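1/ OK, a thread on hard water, which I have been fighting since we moved to Busumow in April. Grab a coffee, this has opinions in it.

2/ Our old place in Trutley had lovely soft water and I never gave it a thought. Then we unpack here, I run the kettle for a week, and there's a white crust in it like a beach rock. My hair felt like a broom. I was blaming the shampoo!

3/ Jhun Ignacio next door set me straight. He handed me one of those little test strips over the fence and it went dark in two seconds flat. "Welcome to the street," he says.

4/ So, the kettle. Half white vinegar, half water, bring it to a boil, leave it 20 minutes, dump it, rinse it twice. Citric acid works too and doesn't make the whole house smell like a pickle jar. 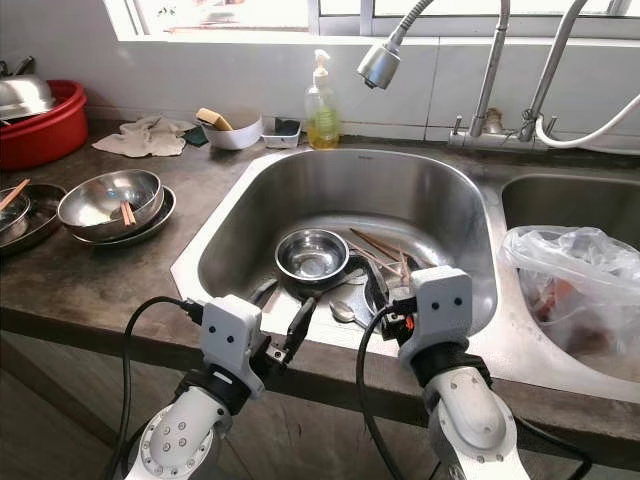 Stainless double sink, dark counter. The kitchen end of the hard water saga.

5/ Faucets: soak a paper towel in vinegar, wrap it around the tip, hold it on with a rubber band, go watch something. Please don't do this on natural stone or anything with a fancy finish. My cousin Milagros did her marble vanity and she's still mad about it.

6/ Showerhead, same idea with a sandwich bag. Mine went from seven sad dribbles to a real shower. I yelled so loud the dog hid.

7/ Laundry is where I was wasting money. I kept adding more detergent and the towels kept getting stiffer (that's the leftover soap, folks). Less detergent, a scoop of washing soda, and they bend again.

8/ Do you need a softener? Got two quotes. One guy wanted to sell me the deluxe everything. Virgilio Marquez, who did our water heater, told me to wait a season, descale regularly, and see if it still bugs me. Guess who I'm listening to.

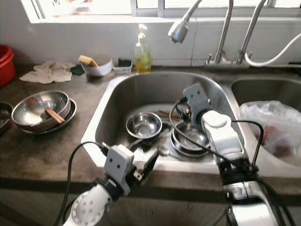

9/ Dishes! Spots on glasses are minerals, so washing them again does nothing. Rinse aid if you have a dishwasher. If you wash by hand, dry with a towel right away and skip the rack.

10/ Still can't get the ring off the toilet bowl. Pumice stone, yes or no? Jericho says yes, I'm scared of scratches. Replies are open.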